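搬家以后怎么重新学会在家吃饭

去年这个时候我还住在单位附近的合租房里，厨房是四个人共用的，灶台上永远有别人的锅。今年三月搬出来自己住，房子不大，厨房更小，转身要侧着转，但灶是我一个人的。半年下来，吃饭这件事变了不少，想写一写，主要是给自己留个记录，也顺便回答几位读者留言里问的“一个人到底怎么做饭才不浪费”。

先说搬家前的状态。那时候早饭基本不吃，中午食堂，晚上外卖。外卖点久了会有一个很固定的名单，翻来翻去就那么几家，黄焖鸡、麻辣烫、一家卖得偏咸的盖浇饭。我翻过账单，有一个月光晚饭就花了560元，还不算周末。钱倒是其次，主要是每天晚上坐在床边对着塑料盒吃饭，吃完就困，第二天早上嘴里发干。

搬进来第一周我买了一大堆东西。生抽、老抽、蚝油、料酒、米醋、陈醋、豆瓣酱，还有一瓶到现在没拆封的鱼露。菜也买多了，一棵大白菜，两根萝卜，一袋土豆，一把香菜。香菜第三天就烂在袋子里，土豆发了芽，白菜吃到后来闻到味道就不想开冰箱。这是第一个教训：一个人住，菜要按顿买，不能按棵买。

后来我改成一周买两次菜。楼下的菜场早上人多，傍晚人少，我一般下班路过的时候去。卖叶菜的摊主姓周，愿意把一把小油菜拆开卖，我说要一半，她就给一半，从来不多话。肉我一次买一斤，回家切成四份，每份用保鲜袋压平，放冷冻。压平很重要，压平了化得快，早上拿一袋放冷藏，晚上回来正好能切。以前整块冻，晚上七点到家，肉还是石头，最后又点了外卖。

米饭也是个问题。电饭锅最少要煮一杯米，一杯米我吃不完。试过每顿只煮半杯，底下一层硬的，不好吃。现在是一次煮两杯，趁热分装进小盒子，盖上盖，凉了以后进冷冻。吃的时候淋一小勺水，微波炉转两分半，口感和刚煮的差一点，差得不多。冷藏的米饭反而不行，放一夜就发散，只能炒。

菜谱方面，我没有什么高深的东西。常做的几样写在下面，都是一个灶眼能完成的。

番茄鸡蛋。番茄去皮，我以前嫌麻烦不去，后来发现去了皮汤汁会浓很多。鸡蛋先炒，盛出来，再炒番茄，放一点盐让它出水，压一压，最后把鸡蛋倒回去。糖放不放随意，我放半勺。

肉末豆腐。一份压平的肉，化开切碎，下锅炒到出油，放豆瓣酱，加水，豆腐切块放进去煮八分钟。这道菜可以多做一点，第二天热了更入味。

青菜面。水开下面，面快好的时候把小油菜丢进去，碗底放生抽、一点猪油、葱花，舀一勺面汤冲开。从烧水到吃上嘴不到一刻钟，加班晚的时候全靠它。

蒸蛋。两个蛋，蛋液和水一比一点五，温水，过筛，盖盘子，水开后中小火十分钟。我失败过很多次，蜂窝、出水、中间不凝固都遇到过。原因基本上是火太大，或者没耐心提前掀盖子看。

炖萝卜。只在休息的日子做，排骨焯水，和姜片一起小火炖一个小时，再下萝卜，再炖半小时，盐最后放。炖一锅分两天吃，第二天的汤下面条。

调料最后留下来常用的就是盐、糖、生抽、米醋和豆瓣酱。老抽一个月用不了一次，料酒我用得也少，肉新鲜的话放姜就够了。那瓶鱼露打算送给同事李佳慧（Jiahui Li），她会做冬阴功，上次聊起来她说正好缺。

锅也说一下。我原来以为要配齐一套，结果常用的只有一口24厘米的平底锅和一个小奶锅。平底锅是在网上买的，120元，不粘，用了半年涂层还好好的，我只用木铲，洗的时候等凉透了再冲水。炒锅买过一口铁的，太重，单手端不起来，灶台又窄，现在挂在墙上当摆设。刀只要一把顺手的，每个月磨一次。砧板两块，生熟分开，这个不能省。
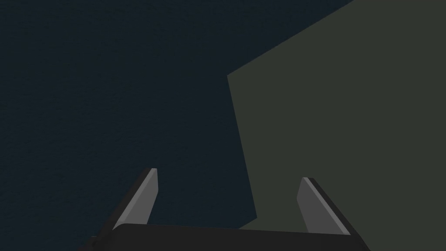 李佳慧
本站作者，负责“日常”栏目
2021年9月21日

洗碗是很多人不愿意在家做饭的原因，我也一样。现在的做法是边做边洗，肉在锅里煮的那几分钟，把切菜的刀和砧板先洗了，等饭做好，水槽里一般只剩一只碗一口锅。吃完马上洗，不坐到沙发上去。坐下去就起不来了，我试过太多次。

开销方面，自己做以后每月花在晚饭上的钱比点外卖少，但没有少到夸张的程度。因为会买好一点的鸡蛋，偶尔买条鱼，水果也比以前吃得多。如果纯粹为了省钱，食堂仍然是最划算的，这点我不想骗人。

变化比较明显的是时间。以前下班以后到睡觉之间是糊的，等外卖，刷手机，吃完接着刷。现在到家换衣服，洗米或者化饭，切菜，开火，吃完收拾好通常是八点多，后面那段时间反而是完整的，可以看书，也可以下楼走一圈。

也有不想做的时候。上个月连着加班，有一周一顿都没开火，冷冻室里的肉一袋都没动。我没有逼自己，那周就吃食堂和便利店的饭团，忙完再接着做。冻着的肉不会跑，叶菜那周没买，也就没有浪费。

留言里Tiina问过早饭怎么解决，我目前是前一晚煮两个鸡蛋，早上配牛奶和一片吐司，没有更多花样。想试试自己发面做馒头，冷冻起来早上蒸，酵母已经买了，还没动手。等做成了再写一篇，面粉和水的比例也一起记下来。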